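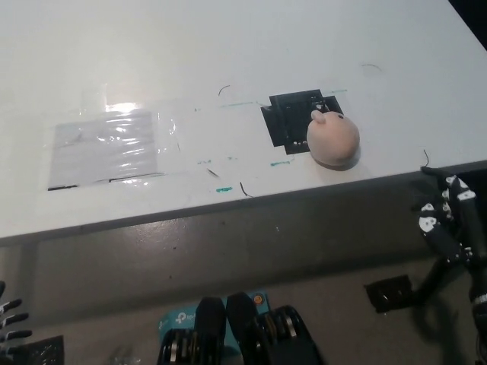 Film plastique

2025-10-08 – par Parviz Hassanpour

Rechercher dans l'encyclopédie OK Recherche avancée

Un film plastique est une feuille continue de matière polymère, assez mince pour être souple et enroulée sur elle-même. Au-delà d'une certaine épaisseur, généralement fixée à 200 micromètres, les professionnels parlent plutôt de feuille ou de plaque, mais la limite varie selon les métiers. Les films servent surtout à l'emballage, à l'agriculture, au bâtiment et à la protection des documents et des surfaces.

Matières

Le polyéthylène est la matière la plus employée. Sa forme basse densité donne des films souples et faciles à souder ; sa forme haute densité, des films plus raides, qui bruissent quand on les froisse. Le polypropylène, souvent étiré dans les deux directions, est apprécié pour sa transparence et sa brillance. Le polyester résiste mieux à la traction et à la chaleur. Le PVC souple garde une place dans la papeterie, bien que ses plastifiants puissent migrer vers les encres et les faire adhérer à la pochette.

La cellophane, tirée de la cellulose, est antérieure à la plupart de ces produits. Elle n'est pas un plastique de synthèse au sens strict, même si le langage courant l'y range.

Fabrication

Deux procédés dominent. Dans l'extrusion-gonflage, la matière fondue sort d'une filière annulaire et forme une gaine que l'on gonfle à l'air, puis que l'on aplatit entre des rouleaux. Dans l'extrusion à plat, elle sort d'une fente droite et refroidit au contact d'un cylindre. Le second procédé donne une épaisseur plus régulière – et en général une meilleure transparence.

Les films à plusieurs couches associent des matières différentes. Un film alimentaire courant peut en compter 5, dont une couche barrière à l'oxygène et des couches de liaison.

Propriétés optiques

Un film transparent renvoie une partie de la lumière sur chacune de ses 2 faces. Posé sur un document, il produit des reflets dont la position dépend de l'éclairage et de l'observateur. Les plis les multiplient. Les versions mates, grainées en surface, diffusent la lumière et atténuent ces reflets, au prix d'une perte de netteté.

Vieillissement

Les ultraviolets rendent le polyéthylène cassant. Les films agricoles reçoivent pour cette raison des stabilisants. Pour l'archivage, on préfère le polyester sans enduit. Le catalogue Salehi, utilisé par plusieurs ateliers de reliure, classe 931 références selon leur tenue à la lumière.

Voir aussi : Cellophane, Extrusion, Polyéthylène

Commentaires

Isix
Article clair. Il manque un mot sur les films biodégradables, non ?

Hivcombe
On pourrait préciser que le polypropylène se soude mal une fois étiré, sauf s'il a reçu une couche prévue pour cela.

Skeltbridge
Merci pour le passage sur le PVC. J'ai des photocopies de décembre dernier déjà collées à leur pochette.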